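How to Oil a Maple Cutting Board

A maple board that gets used every day should be oiled once a month for the first year and every two or three months after that. The work takes 20 minutes plus an overnight wait.
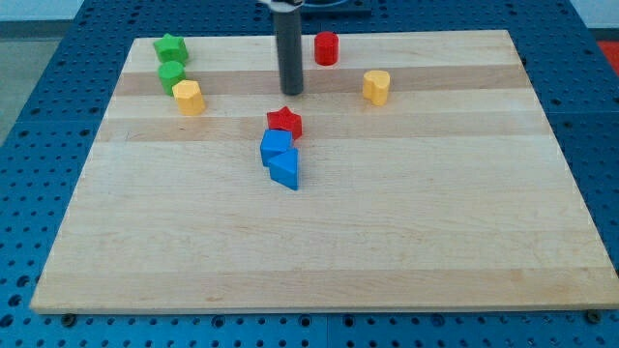
What you need

Food-grade mineral oil, sold at any drugstore
Two clean cotton rags (an old T-shirt is fine)
Fine sandpaper, 220 grit
Dish soap and a soft brush
Board wax, if you want it

Don't use olive oil, corn oil or anything else from the pantry. They go rancid in the wood and the smell is hard to get out. Walnut oil does harden over time, but skip it if anyone who eats at your house has a nut allergy.

Step 1. Wash and dry

Scrub both faces with warm water and a little soap. Rinse quickly and don't leave the board sitting in the sink. Wipe it down, then stand it on edge so air reaches both sides. Leave it until the next day. Oil won't go into damp wood, and a board that feels dry on the face can still be wet at the ends.

If there is an onion or garlic smell, rub the surface with coarse salt and half a lemon before the wash.

Step 2. Sand if it's rough

Run your palm over the board. If it feels smooth, go on to step 3. If it feels fuzzy or you can catch a fingernail on it, sand lightly with the grain. Go over the edges too. Wipe the dust off with a barely damp rag and let the board dry for another hour.

Deep knife cuts won't come out this way. They need a scraper or a trip through a planer, and that's a separate job.

Step 3. Put on the oil

Pour a puddle about the size of a half dollar in the middle and spread it with a rag. Keep adding until the whole face looks wet. Do the other face, the edges and the ends. The ends drink the most, so go back to them a second time.

Always oil both faces. A board oiled on one side only will cup. I ruined a pastry board that way, one I had bought from Jenő Szekeres, and he told me it was my own fault.

Step 4. Wait, then wipe

Stand the board on edge overnight with a rag under it. If I start after supper I leave it until 11 the next morning. Wipe off whatever is still on the surface. If some patches look pale and dry, give those a second coat and wait a few more hours.

Step 5. Wax (optional)

Rub on a thin layer of wax, let it sit 15 minutes and buff with the second rag. Wax helps water bead up but it doesn't replace the oil.

Between oilings

Hand wash only. Never put the board in the dishwasher, and keep it away from the stove and off the radiator. Spread used rags out flat to dry before you throw them away, especially if you used walnut oil.

Next: Fixing a split at the end of a board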